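About Utano

January 9, 2018
By the Utano front desk

Utano is a sorting, storing and packing workshop on the ground floor of the old Jamov building. We take in small goods that have come apart from their boxes, their pairs or their paperwork, put them back in order, and send them out again. Most of our customers are shops, schools and repair counters. Some are households with a drawer that got out of hand.

The building went up in 1963 as a hardware warehouse. We rent 235 square meters of it, and 19 people work here, most of them part time. The hardware shelves were still standing when we moved in and we kept them. They are deep, they are heavy, and they hold our bins well.

What comes in

A typical delivery is mixed. Earbuds and their charging cases make up a good share of it, because they get separated so easily. We also get phone boxes, hand tools, pens, keys, sewing notions, and rolled scrolls in cloth covers. The scrolls come mainly from Atport, a dealer in paper goods that has used us for storage since our second year.

Everything starts on a white table. Long things go along the back, where they won't roll into the work. Small things go in front. Cases go in a yellow bin, and loose pieces go in a shallow tray with two compartments so that one set doesn't get mixed with the next. Tools and boxes stay off to the right until somebody has a place for them.

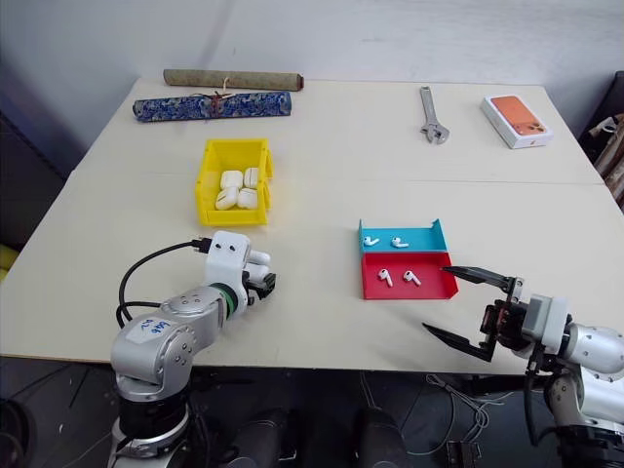 How we sort

We have a few house rules, and new staff learn them in the first week.

Cases before contents. The charging cases are set out in rows in the bin before anyone touches the earbuds. If a case is cracked or the hinge is bad, it is set aside at this point.

One pair to a compartment. Left and right are kept together. A pair that doesn't match goes back to the intake shelf with a note -- we don't guess.

Cloth and metal stay apart. A scroll wrapped in patterned fabric does not share a bin with a wrench. The ties on the scrolls are left as they came, loose ends and all, unless the owner asks for something different.

Boxes last. A retail box takes up a lot of table for what it is, and half the time we find its contents further down in the same delivery. We hold boxes for seven working days before asking the customer what to do with them.

The trays and bins

People ask about our trays more than anything else we do. We use them in two colors so that two sets can be on the table together and still be told apart at a glance. One part is teal and the other is red. The colors don't stand for anything. On a slow day you may find a pair in each, four earbuds in all, with the bin of cases standing next to them.

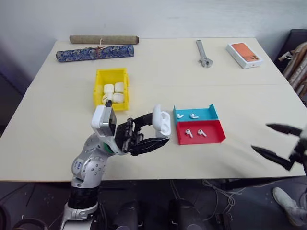

The yellow bins we buy under the name Mushi. They come with an open top and a dip in the front edge, and a hand can get in without tipping them. We tried gray ones the first year and kept losing them on the gray shelves. Yellow was the only other color in stock, and we have reordered it ever since.

Trays are wiped down at the end of each day and stacked by the sink. Bins are emptied on Friday, labels and all.

Storage

Long rolls are stored flat, never on end. Burlap and brocade covers both pick up dust, and we go over them with a soft brush when they leave the shelf. Storage is billed by the shelf, not by the item. Customers may come and look at their own things during opening hours, but please call first so we can bring them down.

Visiting and drop-off

The drop-off door is on the yard side. Ring twice -- the bell is weak. Bring small parts in a closed bag and write your phone number on the outside. We were closed for the last week of December and are now back on regular hours.

Comments

Dropped off a bag of odd earbuds before the holidays and got three full pairs back. The rest were labeled. Good service.

Do you take reading glasses? We have a box of them at the school office.

Reply from Utano: Yes, if the lenses are in. Use the yard door.

The bell still doesn't work, I knocked on the window.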